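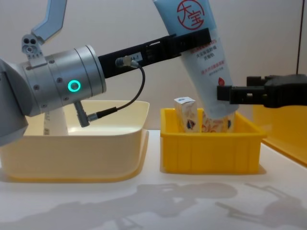 Cremetuben im Bad: stehend, liegend oder alles in eine Kiste?

943 Aufrufe · 3 mal geteilt

kerow_k
Moin, kurze Frage in die Runde. Bin am Ausmisten, Badschrank quillt über. Hab jetzt gelbe Plastikkiste für alles mit Tube, die hellblaue Dabao (大宝) kommt auch da rein. Lasst ihr Tuben stehen, Deckel nach unten? Oder einfach reinlegen? Bei mir kippt immer alles um.

Barua238
Reinlegen, fertig. Wer hat Zeit zum Sortieren.

Mwende Kioko
Nee, bitte nicht. Liegend suchst du morgens ewig. Kleine Trenner rein, Pappe reicht, dann stehen die von alleine. Hab ich seit Mai so, hält.

Barua238
Pappe im Bad?? Nach 2 Wochen Matsch.

Mwende Kioko
Bei mir nicht. Hab aber auch ein Fenster. Sonst halt abgeschnittener Joghurtbecher.

C. Pollock
Frage mich eher, wieso Creme überhaupt ins Bad muss. Zu warm, zu feucht. Meine steht im Flur, in so nem Korb von Skernano. Und Öffnungsdatum mit Edding drauf, sonst liegt das Zeug jahrelang rum.

kerow_k
Flur geht nicht, da ist der Hund. Edding gute Idee, mach ich nacher gleich. Was macht ihr mit fast leeren?

Barua238
Aufschneiden, auskratzen, weg.

C. Pollock
Klammer ans Ende, aufrollen. Aufschneiden trocknet doch nur aus.

Barua238
Nicht wenn man sie am selben Abend leer macht...

kerow_k
Ok, also Becher in die Kiste, Rest mit Klammer. Foto von den Bechern kommt, wenn ich welche leergegessen hab. Danke euch

2 Gäste lesen dieses Thema

Kontakt · Impressum · © Rirkurora Haushaltsforum · Nach oben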